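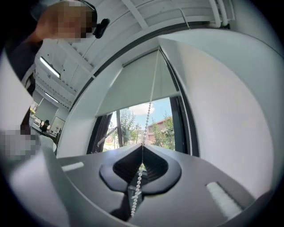

Storby Housing Co-operative will begin a child safety program for window coverings in July, covering every rental home it manages in its northern and harbour districts. The program deals with corded and chained blinds, which are found in most of the co-operative's older units. On a typical roller blind of this type, a beaded chain of small white plastic beads hangs straight down from the top of the blind beside the window, and a loop left loose within a young child's reach is a strangulation hazard. Every such blind in the 1592 homes covered by the program will be inspected, and chains will be secured or the blind replaced at no charge to the tenant.

The work will be carried out by Irkero, a blind and shutter contractor based in the harbour district, under an agreement signed with the co-operative this spring. Irkero's installers will fit a tension device to each chain and fix it to the wall or window surround. Where a blind is too worn to be made safe, or where the wall will not hold a fixing, the installer will measure the window and order a cordless replacement in a neutral colour.

"Window coverings are part of the home we provide, and we have a duty to maintain them to the same standard as the locks and the smoke alarms," said Adwoa Aidoo, Director of Property Services at Storby Housing Co-operative. "Many of these blinds were installed well before the present tenants moved in. We would ask families with small children to contact us now so that their homes can be placed at the front of the schedule."

Of the homes in the program, 1165 are in apartment buildings and will be visited floor by floor. The remainder are townhouses, which will be booked individually. Tenants will receive written notice before any visit and may ask for a different time. Appointments start at 9 a.m., and an adult must be at home while the work is done.

Tenants are asked to clear window sills and to move cribs, beds and low furniture away from windows before the installer arrives. The co-operative recommends that this furniture stay away from windows after the work is finished. Blinds bought by tenants will also be inspected on request, although replacement is limited to those supplied by the co-operative.

"A good many tenants tie a chain up themselves, or loop it over a hook, and it comes down again the next time the blind is used," said Tyyne Hakala, Installation Manager at Irkero. "A fixed tensioner keeps the chain taut against the wall and the blind still works as it should. Most windows take very little time."

Information sheets will be posted in building lobbies and are available in large print from the tenant services desk. Requests for an early visit may be made at the desk or through the maintenance line.

About Storby Housing Co-operative
Storby Housing Co-operative is a non-profit provider of rental homes for families, seniors and single tenants.

Media contact
Communications Office, Storby Housing Co-operative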